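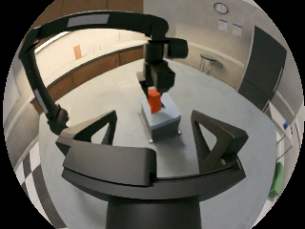

Automation 2, handout for the visit to the Ilten hall

Please read these notes before the visit and bring them with you. We meet in December, at 9.40 in front of the main entrance in Dunmore. The bus leaves at 9.50 and does not wait. Closed shoes are obligatory, and long hair must be tied.

1. What you are going to see

The hosts from Bundov show one task with two arms: handing over a block. One arm holds the block over a small pedestal on the table. The other arm must come near, open its fingers wide enough, close them on the block and take it away after the first arm has let go. The task is shown first in the simulator, called Liltby, and then on the real table. Try to follow both with the same attention, because the report asks you to compare them.

2. Terms from lecture 6

Approach pose: the position where the receiving gripper stops before it goes in. In the simulator it is set by hand.
Parallel gripper: a gripper whose fingers stay parallel to each other during the movement. It tolerates a small error in one direction only. Think which direction this is.
Wrist view: the view from a camera which travels with the arm. With a very wide lens the straight edges become curved, so you must not measure distances directly from the picture. The correction was explained in lecture 4 and will not be repeated.
Handover moment: the short time when both grippers hold the object. If the two arms do not agree about the position, they pull against each other.

3. Some figures

The training set used by the hosts has 3,907 simulated handovers. For the test they kept 998 others, which the program has never met in training. One simulated attempt is stopped after 2,000 steps, also when the block is still with the first arm. Such an attempt is counted as a failure. In the last course several students counted it as "no result", and their percentages came out too high.

4. During the visit

Stay behind the yellow line when the real arms are switched on. Questions are welcome between two attempts, but please not during one, as the operator has to listen for the motors. Photographs are allowed, films only after asking.

5. Report

Two pages, in pairs. Describe one handover from approach to release, and name one thing which the simulator makes easier than it is in reality. Friction is a good candidate, but please do not all choose friction. Drawings by hand are accepted if they are readable. The report goes in the course box before the next exercise class.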